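Plekia Kitchen Demonstrations: Gallery

Plekia is a collection of simulated kitchen demonstrations assembled by the Imitmont Laboratory for the training of manipulation policies. The collection contains 1,975 accepted episodes. Each episode records one attempt at a household task carried out by a simulated arm under the direction of a human operator, together with the joint positions, the gripper state and the written instruction given to the operator beforehand.

The gallery on this page is intended for partner groups considering a request for access. Frames are taken directly from the rendered camera streams and have not been retouched. The collection is coordinated by Sorin Rusu, to whom questions regarding content should be addressed.

How episodes are gathered

Operators work in sessions of up to 100 minutes. At the start of a session the scheduling program, Surdu, assigns a kitchen layout, a cabinet finish and a set of loose objects. The operator reads the instruction, performs the task once and marks the attempt as complete or abandoned. Abandoned attempts are retained in a separate archive and are available on request.

Two reviewers examine every completed attempt. An episode is accepted when both agree that the final state matches the instruction. Episodes in which the arm remains still for long periods are returned to the operator with a note – they are not trimmed, as trimming was found to leave sudden changes of speed in the recorded motion.

Layouts and objects

The current release covers 18 kitchen layouts. Cabinet colors, counter surfaces and wall finishes vary from one layout to another, as does the placement of appliances. Small objects are drawn from a shared library and may appear in any layout. Items that take no part in the instruction are left in place during recording, so that a policy trained on the collection must learn to disregard them.

Instructions are written in plain English and are limited to a single sentence. Groups wishing to add instructions in other languages may submit them through the Plivitz annotation tool, where they are checked against the original text before release.

Use of the material

Frames from the gallery may be reproduced in teaching materials and academic papers with credit to the Imitmont Laboratory. Reproduction of complete episodes requires a signed access agreement. Requests are reviewed in the order received, and applicants should state the intended use, the names of all persons who will handle the files, and the length of time for which the files will be kept.

The next release is planned for August and will add layouts with narrower counters. Groups that already hold an agreement will receive download instructions by mail and do not need to apply again.

Page last revised Thursday, June 4, 2020.

Gallery

White arm with its gripper open to view above the stove, beside an open cabinet door and a coffee machine. The gripper holds no object.
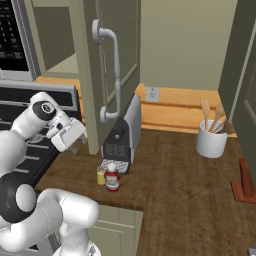
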